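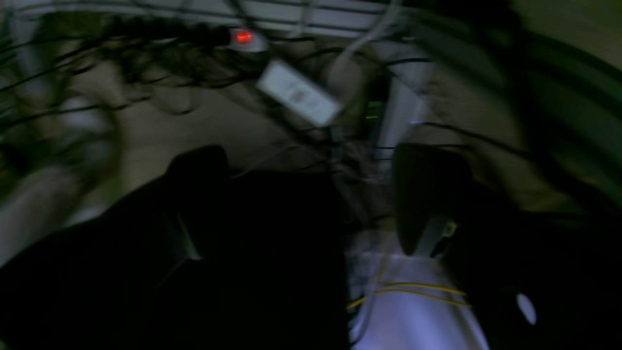
Wrist camera view during a fast movement, with cables behind the gripper fingers.

Keeping the Bad Pictures: a conversation with Bořivoj Pešek

When Bořivoj Pešek joined the manipulation group in Widenley, the first task he received was to write a filter. The group was recording people who guide a robot arm by hand controllers, and a small camera near the gripper was saving everything that happened. Many of the pictures were smeared by motion. His filter had to find these pictures and delete them before the training started.

"I wrote it in one afternoon and I was proud of it," he told me. "You measure how sharp the edges are, you choose a limit, and what is under the limit goes away. Everybody in the group was agreeing that this is hygiene. You wash your hands, you remove the blurred frames."

His present work says that the filter was a mistake. I spoke with him by video call on February 15, 2021, a few weeks after the group shared its report with the partner laboratory in Mundwood. He had a cup of tea beside him and a printed copy of the report with many pencil marks in it. Several times he stopped to correct a word he had just said, and once he asked me to delete a whole answer and began it again. I have kept the second version.

The question of the report is simple. A robot learns to handle soft things, for example clothes and cables, by copying recorded movements of a person. It sees mostly through the camera at its wrist. If the wrist moves fast, the picture becomes blurred. Should the robot learn from such a picture or not?

"The usual answer is no, and I understand why," Pešek said. "A blurred picture looks like a picture with less information. The cable has two edges in reality, and in the picture it has none. What should the network learn from that? But we were forgetting that the robot will meet the same blur later, when it works alone. You can clean the training data. You can't clean the world for it."

The first sign of a problem came in January of last year, with cables. The robot moved toward the cable correctly, and then, in the fast middle part of the reach, it hesitated. Sometimes it stopped completely and began to make small movements left and right, like a person who looks for glasses in the dark.

For a while the group believed that the controller was guilty. They changed the timing of the commands, then they changed it back. A colleague suspected the delay of the camera, so they measured the delay, and it was normal. Pešek spent some days reading logs before he put the camera pictures from the hesitation next to the list of the frames his filter had deleted from training.

"They were the same kind of picture. The same speed, the same part of the movement. The robot had never seen such a thing in its life. We removed exactly this from its education and then we were surprised that it doesn't know what to do." He laughed a little. "I was the author of the filter, so it was also for me to report it at the meeting."

The simplest repair would be to turn the filter off, and this they tried first. The hesitation in the fast part became much rarer, but the grasps became less exact. The network now trusted the blurred pictures as much as the sharp ones, also in the moment when it had to place two fingers on the two sides of a thin fold. It closed a little too early or a little too far to the side.

So the group built something in the middle, and they named it Plitum. I asked what the name means. "Nothing. We needed a folder name and the folder stayed."

Plitum doesn't delete any frame. For every picture it estimates how much blur there is and in which direction the blur goes, and it gives this estimate to the network together with the picture itself. The network also receives the speed of the wrist joints, which the arm knows very precisely from its own sensors. During training the network can learn for itself how much it should rely on the picture in each moment.

"The direction is the part that I like most," Pešek said. "If the arm moves to the left with a known speed, then the things that don't move should be smeared in a known way. So when something in the picture is smeared differently, it means that this thing moves too. With cables this is very useful. You touch one cable and another one swings. In a sharp picture you don't see that it swings. In the blurred picture you see it, because the swing is written there as a line."

I said that this sounded to me like photographs of a road at night, where the car lights become long stripes. He liked the comparison, but he warned me not to go too far with it. The exposure of a wrist camera is short, and the lines are short as well. A person would probably not read much from them. For the network it was enough.

The training set has 3,000 recordings, made over four months by three operators. In the beginning the operators were told to move slowly, as the laboratory wished for nice pictures. This instruction was later canceled, and they were asked to work at the speed that felt natural to them. Pešek considers this change as important as the software.

"When you ask a person to move slowly, you don't get the same movement with lower speed. You get another movement. The person starts to think about each finger. With a shirt it is very visible. A person who folds a shirt at home makes one quick lift and lets the cloth fall into its place. The slow person tries to carry the cloth the whole way, and it bends under its own weight and you have a mess." 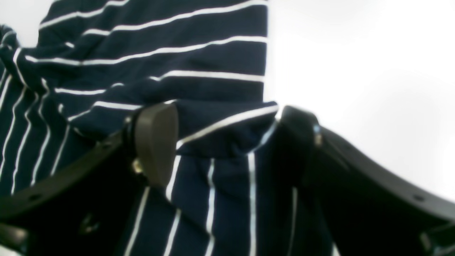 Cloth was the second half of the study and, according to him, the harder half. A cable has at least a line that you can follow. A piece of clothing that lies in a heap has folds over folds, and from a camera so near to it the robot can't know the shape of the whole thing. It sees a wall of fabric. The fingers themselves hide the place where they touch, and after closing them there is always the doubt if they hold one layer, two layers, or a piece of the fold behind.

The group used 37 garments. Some had one color and some had stripes or a print. I asked if the stripes make the work easier, and he answered that they do, but in a way which can cheat you.

"Stripes are a gift. They show you where the cloth turns. In one place they go across, then there is a fold, and after it they go down, and so you know there is an edge between. The network finds this very quickly. Then you give it a plain gray sweater and it's lost, because it learned to read stripes and didn't learn to read cloth. We had to be strict about this. When we tested, we kept the plain ones and the patterned ones in separate tables. If you put them together, you get a good average that describes no garment at all."

In both tables the version with Plitum was better than the filtered version, he said, and in the table of the patterned clothes the difference was larger. With plain clothes the advantage came almost only from the fast parts of the movement. At the moment of the grasp itself, there was no difference that he would defend. He repeated this sentence, to be sure that I write it down.

The partner laboratory in Mundwood repeated the cable part with its own arm, which the people there call Phí. The camera is another model and it sits at another angle. Pešek admits that he slept badly in that week. The hesitation appeared with the filtered data there too, and it became rare again when the filter was removed. The direction estimate, on the other side, had to be trained again from the beginning. It did not transfer from one camera to the other.

"This is in the report, on the first page," he said. "I don't want somebody to download it and lose a month. The idea goes from one robot to another. The numbers inside don't."

There are other limits. The method needs to know the wrist speed at the same instant when the picture is taken, and cheap systems often don't have a common clock for both. If the two are shifted even a little, the estimate points in the wrong direction, and then it is worse than to have no estimate. He also has no answer for darkness. In weak light the camera holds its exposure longer, everything becomes a gray soup, and the small lights on electronic devices turn into bright strokes which attract the network too much. They covered some of these lights with tape for one series of tests. He is not happy with tape as a scientific method.

I asked him whether sharper cameras will make the whole question old in a few years. He thought about it for some time.

"A part of it, yes. If you have a faster camera and a lot of light, you have less blur. But then you will want to move the arm faster also. I haven't met an engineer who gets a better camera and says, good, now we stay with the old speed." He would rather see people keep their raw recordings, whatever camera they have. Disks are not expensive, and a deleted frame can't be brought back when somebody has a new idea about it. From the recordings made before the filter was turned off, the group has only the sharp part. For his study these were of no use, and it was necessary to record everything again.

The next step is to let the robot choose its own speed. At present it copies the speed of the operators. Pešek would like it to slow down by itself when it needs a clear view, for example just before the fingers close on a fold, and to hurry when it doesn't. The first tests of this have begun in Widenley with the same garments. He didn't want to speak about the results yet, and only said that the arm has at the moment a tendency to become very slow and very careful, and that they are looking for the reason.

As for the old filter, the file is still in the repository of the group. It isn't called by any program now. A new student asked him recently if it can be removed, and he told her to leave it where it is and to write the date of the last use in the first line.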